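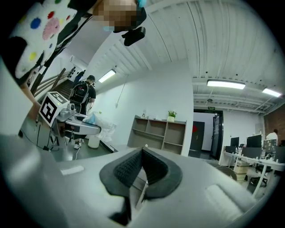
Trovora is a mobile operating system for telephones and small tablets, developed by the Girkau company and first shipped on that company's own handsets. It belongs to the large family of systems built upon a Linux kernel, and it is best known for the unusual care it takes over older and slower devices, many of which go on receiving new versions long after their owners might have expected to be left behind. Although it has never been a large system by the standards of the mobile trade, it has kept a loyal following, and a fair amount of affection too, among people who like to hold on to a telephone until it falls to pieces.

Name

The name was chosen from a list of made-up words drawn up by the firm's design office, and it has no meaning in any language the company was aware of. Early papers call the project Garkik, a working title that lingers on in several places inside the system, most noticeably in the names of folders and in the messages that scroll past when a telephone is started in its repair mode. Enthusiasts still use "Garkik" as a fond nickname for the very first releases, and it is worth knowing this when reading old forum posts, where the two names are used quite freely and sometimes in the same sentence.

History

Work on Trovora began when Girkau, which until then had bought in the software for its telephones, found itself with a warehouse of perfectly good handsets and no supplier willing to provide further updates for them. A small team was asked to see whether a plain, light system could be put together for these telephones alone. The first build to reach the public was offered as a free download and had to be installed by hand with a cable and a good deal of patience. It could make calls, send messages, keep an address book and show photographs, and there was not a great deal more to it than that.

The second major version brought an application store, a proper web browser and the rounded, rather cheerful look that most people now connect with the system. It also brought the first handset sold with Trovora already installed, the Girkau Iglesias, a modest telephone with a removable battery and a headphone socket. The Iglesias sold slowly at first, then steadily for several years, and it remains the model against which the developers test each new release before any other.

Later versions were given over largely to tidying. The settings pages were rewritten from top to bottom, the keyboard gained support for many more languages, and the method of delivering updates was changed so that a telephone could fetch only the parts that had altered. This last change was warmly received by people on limited data plans, who had until then been obliged to download the entire system every time, even for the correction of a spelling mistake in a menu.

Features

The home screen of Trovora is a single page which scrolls downwards, where most other systems have a row of pages that slide from side to side. Applications are kept in groups which the owner names and arranges, and a group may be folded away when it is not wanted. A narrow strip along the top holds the clock, the battery level and the notices from applications. Notices are quiet by default, and an application has to ask before it is allowed to make a sound or light up the screen.

A feature called the pantry gathers up applications that have not been opened for some time. These are packed into a smaller form and their background work is stopped, though their settings and saved files are kept safe. Tapping on a packed application opens it out again, which takes a few seconds on a newer telephone and somewhat longer on an old one. Opinions of the pantry are divided. Owners of telephones with very little storage tend to be devoted to it, while others have complained of missing reminders from a calendar that had been tucked away without their noticing. From the fourth version onwards, calendars, alarms and medical applications are left out of the pantry unless the owner chooses otherwise.

The camera application is plain, with a large shutter button, a timer and a small choice of picture shapes. There is also a reading mode, which warms the colours of the screen in the evening and can be set to begin at a given hour.

Updates and support

Girkau issues one main release each year, usually in October, with smaller corrections in between as they are needed. Each main release is sent out in stages. The first stage goes to 1000 telephones whose owners have put their names forward for early testing, and the release moves on to everybody else once the serious faults have been dealt with. Build 903 is often mentioned as the one occasion when this did not go smoothly, as it left a number of testers with telephones that would not ring aloud, and it was withdrawn and replaced before it went any further.

The system is officially supported on 18 models, including several that were not made by Girkau. Unofficial versions exist for a good many others, kept up by hobbyists, and these vary a great deal in how complete they are. It is common for such a version to work well in every respect apart from the fingerprint reader or the camera, so the notes that come with it deserve a careful read before anything is installed.

Languages

Trovora can be used in 69 languages. Translation is carried out through a public website where anyone may suggest a wording, and suggestions are looked over by an experienced speaker before they are taken in. Menus that have not yet been translated are shown in English.

See also

Girkau Iglesias
List of mobile operating systems
Linux on mobile devices
Over-the-air update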